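Support > Facilities and Fit-out > Tables and Surfaces > Ticket 447

Ticket 447 - white table cover, marks + sliding, Prerov room

Status: open (was closed, reopened)
Priority: low, but it keeps coming back
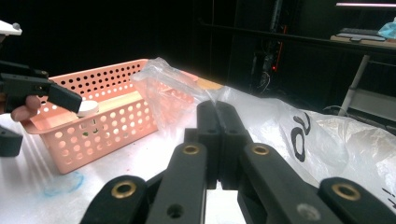
Reopening this one. Closed it in July thinking the new cover fixed it and it didn't. Two separate problems, should probably have been two tickets but here we are.

Problem A - blue marks on the white cover. Faint, smudgy, not a crisp line. Front left is the current one.
Problem B - the basket creeps on the cover when you reach into it. Pink one with the holes. Only slides when there's not much in it.

Setup for anyone picking this up cold:
- table in the Prerov room, long one, white cover across the whole width
- cover is the Bralance wipeable, ordered to replace the old cloth
- pink plastic basket, the perforated kind with the flared rim
- clear bags, the thin ones, for sorting stuff out of the basket

Log below, newest at the bottom. Times only, I didnt write the dates down.

9:10 - Wiped the blue with a damp cloth. Nothing. Wiped again with warm water and dish soap, left it on for 6 minutes. Maybe lighter? Could be the light from the window. Not calling that a result.

9:40 - Asked in the Trerarley office what they use on theirs, same cover. They use plain soap and "dont get marks". Not helpful. They also don't sort anything on it, they eat lunch on it.

10:05 - Checked the obvious suspects. Blue marker from the drawer: does leave a mark on the spare offcut, but it's a hard dark line and comes off with alcohol. Doesn't match. Blue bag ties: rubbed one hard on the offcut, nothing. Blue cloth from under the sink: rubbed it on wet, left a pale blue haze. That looks like it. Same color, same soft edge.

10:20 - Threw out the blue cloths. All of them. White ones only in that room from now on please. If you find a blue one in the cupboard it came from the other kitchen, put it back there.

10:50 - Alcohol wipe on a corner of the smudge, small patch first. Cover didn't go dull. Did a bit more. Some came off onto the wipe, you could see it on the white. Stopped there since I'd used the last wipe. Need more wipes. Adding to order.

11:30 - Moved to problem B. Basket empty on the cover, pushed it with one finger on the rim, goes straight across. Same basket on the bare wood with the cover folded back, hardly moves. So it's the cover, the basket is fine. Please stop suggesting a new basket.

11:45 - Tried a damp cloth flat under the basket. Works but leaves a wet patch and then everything around it gets wet. No.

12:00 - Tried a square of shelf liner under it, cut from the roll in Tseng storage. Works well. Didn't slide at all from the front, slid a bit from the short end because I cut it too small. Cut a second one longer.

12:15 - Longer one is good. BUT the basket gets put down at an angle half the time, so one corner hangs off the liner and it pivots. Not as bad as before. Could live with it.

Lunch

1:30 - Somebody had moved the liner. Found it on the windowsill. Put it back.

1:45 - Tried four small stick-on rubber feet under the basket instead so there's nothing to move. Two fell off inside ten minutes, the plastic has a slight texture and the glue doesnt grab. Cleaned the spots with soap, dried, stuck them again, pressed for a full minute each. Leaving overnight before I test.

2:10 - Side issue, noting here so it's somewhere. Clear bags. When one gets dumped over the end of the basket it hides whatever is under it, and long things end up lying along the bottom and get missed. Twice now a stick has gone back to storage with the basket because people thought it was empty. Bags go on the hook please. Or in the drawer. Not in or over the basket.

2:25 - Also small parts ending up at the back of the table, past the basket, and staying there. Not part of this ticket but if you wipe down, pick them up first and don't sweep them off the back edge. There's a gap at the wall and I'm not moving that table again.

3:00 - Looked up the cover care sheet. Says soap and water, no bleach, no abrasive pads. Says nothing about alcohol either way. Offcut has been sitting with an alcohol patch on it since this morning and looks the same as the rest so I'm going ahead.

Next day

8:50 - Rubber feet: three stuck, one off. Put the basket on the cover with three feet and it rocks. Took them all off. Feet are out, do not retry with that glue.

9:15 - Wipes arrived. Rest of the smudge done front to back in small strokes. A lot lighter. Still faintly there if you know where to look. Second pass made no difference so whatever's left has gone in.

9:30 - Also checked the cover isn't loose, in case it was the cover moving and not the basket. Left side was a bit slack. Pulled it and re-clipped underneath, 11 clips total, one cracked. Replaced from the Tseng box. Didn't change the sliding but it sits flatter.

10:00 - Liner again, this time a piece 340 mm wide so there's some spare when the basket goes down crooked. Reached in from the front, from both ends, took stuff out one handed. Stayed put. Going with this.

10:10 - Wrote LEAVE ON TABLE on the liner in pencil. Pencil because I dont want another marker test.

Where it stands

A - cause is very likely the blue cloths, wet. Not 100%, didn't see it happen. Smudge mostly out, faint trace stays. Not worth a new cover.
B - cause is slick cover plus light basket. Liner fixes it as long as the liner is there.

To do before closing
- white cloths only, check the cupboard at end of week
- keep alcohol wipes stocked, one pack is enough
- second piece of liner cut and kept in the drawer as a spare
- sign about bags, or just tell people
- spare clips, the box is nearly out

Please don't
- use the scrub side of the sponge on the cover, it will go dull and then it marks worse
- order another basket
- put tape under the basket. Tried on the old cloth last year, left a sticky square that picked up everything

Update, 4:20 - new mark reported, right side this time, said to be "gray". Went and looked. It's pencil. From the liner. Came off with soap. Rewrote the label on a bit of masking tape on the underside, so turn it over if you're wondering.

Update, 4:35 - Trerarley wants the same liner for theirs. Fine, there's enough on the roll, cut it from the end that's already ragged. Leaving this open another week and if there's no new blue I'll close it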